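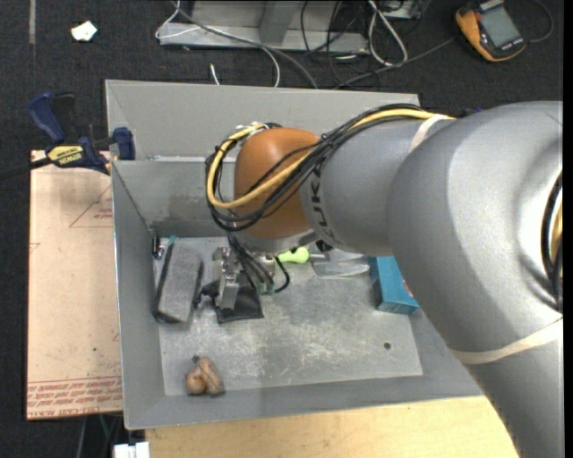 Ultan Phelan
Reviews Editor, Workshop and Storage

Ondberg 300 desiccant dehumidifier: long-term review

The Ondberg 300 is a floor-standing desiccant dehumidifier for unheated rooms: garages, outbuildings, boat stores and the sort of single-skin brick workshop where steel goes brown over a winter. The name refers to its rated airflow on the high setting, which the maker gives as 300 cubic metres an hour. I bought one at the full retail price of £900 and have run it through a heating season and most of the following damp spring. The hour counter reads 1,901.

The room is a workshop unit at Drernasum, on a slope, with a concrete floor that has no membrane under it. It has one outside door and a high window on the north wall. There is no permanent heating. Before the Ondberg went in, the room was served by a compressor dehumidifier from Prendex, which worked well from May until the autumn and iced up for the rest of the year.

Why desiccant

A compressor machine cools a coil below the dew point of the room air and collects what condenses. In a warm house this is the cheaper method by a good margin. In a cold room the coil has to run below freezing to get any water out of the air, frost forms on it, and the machine spends more and more of its time defrosting. The old Prendex gave up doing anything useful once the room dropped under 7 degrees.

A desiccant machine has no cold coil. Air is drawn through a slowly turning wheel coated with a drying material, which takes up the moisture. A heater drives the moisture back out of one section of the wheel, and it condenses in a separate channel. The heater uses a good deal more power than a small compressor does, but nearly all of that power ends up in the room as warmth. If you would have been running a heater anyway, some of the extra cost is returned to you. If you would not, it isn't.

Readers with a heated or well-insulated room should stop here and buy a compressor machine. The rest of this review assumes you have a cold one.

Build and layout

The case is folded steel with a moulded top. It stands on four castors, two of which lock. The castors are the hard nylon type and are loud on concrete, though they roll properly with a full tank, which I can't say of the last two machines I tested. The handle is a recess on each side, deep enough for a gloved hand.

Air goes in at the back through a washable filter and out at the top through louvres. The louvres can be fixed in one of five positions or left to swing. The swing motor clicks at one end of its travel. It has done so since new and has not become worse.

The tank slides out from the front. It has a lid, a carrying bar and a proper pouring corner, and it can be emptied into a small sink without spilling. A float switch stops the machine when the tank is full or missing. The float is a loose polystyrene block in a cage, and on one occasion it stuck down after the tank was rinsed, so the machine carried on past the point at which it should have stopped. The overflow went into the base tray and no further. I now tap the tank on the edge of the sink before putting it back.

There is a hose outlet for continuous drainage at the rear. It takes ordinary garden hose of the narrower size, pushed on over a barb, and Ondberg supplies the clip. The outlet sits low, so the hose must fall all the way to the drain. Those who need to lift the water to a sink will need a separate pump. A pump kit is listed in the manual but I could not find anyone selling it.

Controls

There are five buttons and a small display with white figures. The buttons are power, mode, humidity, timer and swing. The display shows either the room humidity or the target, and it is not always obvious which. Pressing the humidity button once shows the target for a few seconds, and pressing it again changes it. I have changed the target by accident many times while trying to read it.

Targets run from 40 to 70 per cent in steps of five, plus a continuous setting. For bare steel tools I use 50. For timber that is going to end up in a house, 50 is also a sensible figure. Going lower than that in a leaky building costs a great deal of electricity for very little gain.

After a power cut the machine returns to its last settings and starts again. This matters if you run it from a plug-in timer to make use of a cheap night tariff, and many machines on sale will not do it. The fan runs on for a few minutes after the heater is switched off, to cool the wheel. Cutting the power at the wall denies it that cooling period. The manual advises against this in one place and suggests an external timer in another — I wrote to Ondberg to ask which page was right, and was told to use the built-in timer. The built-in timer is a countdown only. It can't be set to repeat daily.

Humidity reading

I compared the display with two separate meters, both checked by the salt method before and after. In still air the Ondberg read four points high against both of them. It continued to read high throughout the test by the same amount. A steady error is easy to live with. Set the target one step higher than you want and the result will be near enough.

The sensor is behind the rear grille, in the incoming air, where it ought to be. It does need clear space. With the back of the machine pushed close to a wall the reading climbed, and the machine ran for longer than it needed to. A gap the width of your hand is enough.

Performance

In the coldest part of the winter, with the workshop standing at 3 or 4 degrees overnight, the Ondberg held the room at its target after the first fortnight. The first fortnight is slow in any damp building, as the walls and floor are giving up stored water the whole time. Owners tend to judge a machine in its first few days, find the reading hardly moved, and send it back. Leave it alone and keep the door shut.

Rust was the reason for the purchase. I left a set of cleaned mild steel test strips on the bench, one on the floor and one on the sill of the north window. The bench strips stayed bright. The floor strip showed light spotting on the underside, where it lay on the concrete. The sill strip rusted along the edge nearest the glass. A dehumidifier treats the air in the room and can do little for a surface much colder than that air, so cast iron beds and vices still want a wipe of oil or wax.

In March, with the outside air turning mild and wet, the machine worked hardest of all. Warm damp air coming in through the door meets cold iron and condenses on it within minutes. On those days I kept the machine on high and the door closed, and used the swing setting to keep the air moving over the benches. It coped on every day but one, when a delivery meant the door stood open through the whole morning.

Noise is moderate on low and intrusive on high. The sound is mostly fan, with no compressor rumble, and it does not carry through the floor. You could hold a conversation beside it on low. A radio needs turning up on high.

The air from the top is warm and has a faint smell for the first few days of use. The smell comes back briefly if the machine is run in a room where solvents have been used, as the wheel takes up vapour along with the water. Ondberg says not to run it near paint, thinners or glue fumes, and the advice should be followed. A contaminated wheel can't be washed and a new one costs a large part of the price of the machine.

Against the Rathnayake

The obvious rival is the Rathnayake, which is also a desiccant type and sells for less. I had the loan of one for six weeks. It is lighter, it is quieter on low, and its display is far easier to read. Its tank is smaller and has no lid, and it does not restart after a power cut. The filter is a sheet of foam held in by two tabs, one of which had already snapped when the machine reached me.

In the same room, on the same target, the Rathnayake ran for longer each day to get to the same place. For a single garage used at weekends that would not trouble me. For a larger room, or one with tools left in it that you would be sorry to lose, the Ondberg has the margin.

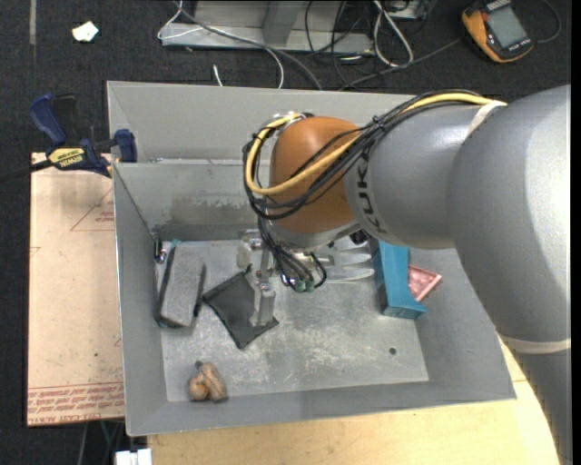

Upkeep

The filter should be vacuumed every two weeks in a clean room and every few days in a dusty one. Fine sanding dust goes straight through it. I fitted a layer of cooker hood fleece over the rear grille, cut to size and held on with magnets, and change it monthly. It makes a small difference to airflow and a large difference to what gets as far as the wheel.

The tank grows a pink film if left with water standing in it. Weak bleach removes the film. Rinse well afterwards.

The castor nuts had worked loose by the end of the winter and needed a spanner. Nothing else has needed attention.

Points for: works in a cold room; restarts after a power cut; good tank; steel case.

Points against: price; confusing humidity button; no repeating timer; hose outlet too low; float can stick.

Verdict: recommended for unheated workshops and stores. Check first that the room can be closed up properly, and seal the door before spending the money.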